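Teach the planner to wait

Most of the complaints I hear about manipulation software are complaints about perception. The detector missed the part, the pose was off, the code didn't read. I think a good share of these are planning faults that happen to show up in the perception log, and we would fix them sooner if we filed them in the right place.

Take label reading from a wrist camera. At Mavau we had a task that went: move over the item, read the barcode, pick, place. The reader failed often enough that we spent most of June on it. We tried a second decoder. We tried sharpening. We collected 4,000 more frames and retrained the label detector, and it got better at drawing a box around a label that still could not be decoded.

The detector had never been the weak part. It could find a pale rectangle on a dark floor with the arm at full swing. A label on ribbed carpet stands out well enough even when the ribs have turned into streaks. The stripes inside it are another matter. You can tell it is a barcode, and that is all you can tell. The print next to it is gone too.

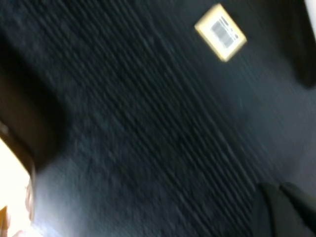

Maj-Britt Ljungberg disagrees with me on this and has said so more than once. Her view is that a planner should not have to know anything about exposure times, and that if a camera can't read while moving, you buy a faster camera or add light. She also points out that every stop you allow into a motion becomes permanent, and that a cell full of small stops is a slow cell.

She is right about the second part. I have seen the code at Grusley, where there are sleeps from years back that no one dares to remove. But a sleep is what you get when the planner has no way to express what it is waiting for. If the read is a step in the plan, with a speed limit attached and a condition for leaving it, the stop ends when the code is read. If the read is a callback that runs whenever an image arrives, someone will sooner or later paste in a delay.

On the camera, I agree that better hardware helps. It also moves the problem. The next person raises the arm speed and the blur comes back, and the log says "perception failure" again.

What we ended up doing was small. The planner got 2 new fields for any viewing pose: the highest allowed wrist speed, and how long to hold before giving up. We set the hold limit at 50 milliseconds past the point where the arm reports it has settled. The controller slows into the pose and the decoder only gets images taken below the speed limit. Everything else still goes to the detector, blur and all, because coarse position is useful while moving.

The change took an afternoon to write and much longer to argue for. The perception people thought it let the planner off too easily – the planning people thought it was none of their business. The Tekby simulator didn't help either, as it renders every image perfectly sharp, so the old version passed every test we had.

I would like to see simulators blur by default, with a switch to turn it off. I would also like failure logs to record joint speeds at the time of capture next to the image. Ours didn't until this summer, and adding it was a one-line change in the recorder.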